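4. Sorting the mixed bin

Solwood bins are sold as "one bin for everything". Treat that with some suspicion. A single deep bin works for mixed bits only if somebody empties it, and most households find out how long they can put that off.

4.1 Stand the bin on a flat table at a height where you can reach the floor of it without leaning.

4.2 Take out drinks cans and large bottles first. They take up the most room and hide whatever is smaller.

4.3 Check along the walls. Small bottles roll there and stay there.

4.4 Put plastic tools and cups to one side. They are not packaging, whatever the chart inside the lid suggests, and many kerbside schemes won't take them. 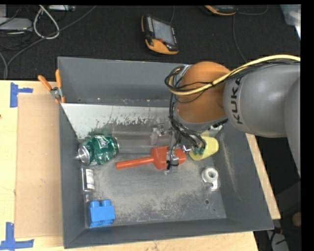 Can I leave the lids on plastic bottles?
Ask your council, as the rules differ from place to place. If they want lids left on, squash the bottle first and then screw the lid back.

4.5 Read the label on any small bottle before you tip it out. If the label can't be read, leave the bottle shut and keep it apart from the rest.

Caution: Do not press the contents down by hand. Dented cans can have sharp edges, and the gloves supplied with the Oprea kit are too thin to be trusted.

4.6 Wipe the bin with warm soapy water and let it dry. The Pliltus cleaning tablets do the same job at a higher price.

Note: The brochure promises 24 litres of "usable space". That figure is measured to the brim, and a bin filled to the brim can't be carried far. Stop well short of it.

Section revised by Renata Espinoza, 22 June 2023. Spare lids: see part 246 in the parts list.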